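Filed under: Immersive Film / Production Notes

Uliana Vakulenko
October, 9:40 p.m.

Thread on the sound mix for Drernard, our seated VR short. The picture side has been covered elsewhere. This is only audio, and only the parts I'd want to read if I were starting one.

Running time is 26 minutes. One viewer, one swivel chair, three degrees of freedom. The viewer can turn but can't walk, so every source needs a direction and hardly any of them need a true distance.

Base layer is third-order ambisonics, 16 channels. We tried first order in the spring. Dialogue behind the head smeared into dialogue beside the head, and test viewers turned to the wrong actor.

On top of that, the narrator is head-locked stereo. She stays put when you turn. Everything else in the film rotates with the world.

We broke that rule in the kitchen chapter. Her voice leaves the head-locked track and becomes a point source in the pantry, 2 meters behind the chair. The crossfade takes four seconds. Any faster and people took it for a tracking fault.

Room tone was recorded on location in the house in Tennant – every room, doors open, then doors closed. The closed set got used. The open set had a highway in it that no filter would take out without taking the room too.

Playback runs in Olix. It decodes to binaural on the headset and has one habit to know about: it applies its own limiter after the decode. Mix with that limiter on from day one. We didn't, and the storm chapter had to be rebalanced in a week.

Loudness. We measure on the binaural output, viewer facing front, then again at 90 degrees left and right and once facing back. If the four readings differ by more than 2 LU, the chapter goes back to the mixer.

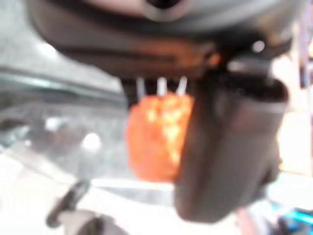 Low end: high-pass on all positioned sources at 100 Hz. Anything under that goes to a separate mono bus, which feeds the transducer in the chair. At home there is no chair transducer, so the bus folds back into the headphones 6 dB down.

Session size at picture lock was 660 tracks, most of them muted alternates. Color-code by chapter, then by whether the source moves. Naming by character fell apart as soon as two of them shared a body in chapter five.

Subtitles are audio too, in a way. They sit under the speaking source and not in the center of view, so a late cue sends the viewer's head the wrong direction. Ours fire 100 ms before the line.

Still open: Todard wants a standalone build with smaller files. Second order gets us there on size. I don't like what it does to the pantry voice, and I'm running the comparison on Saturday with the same chair and the same headphones.

Will post the four-direction readings for both versions once I have them.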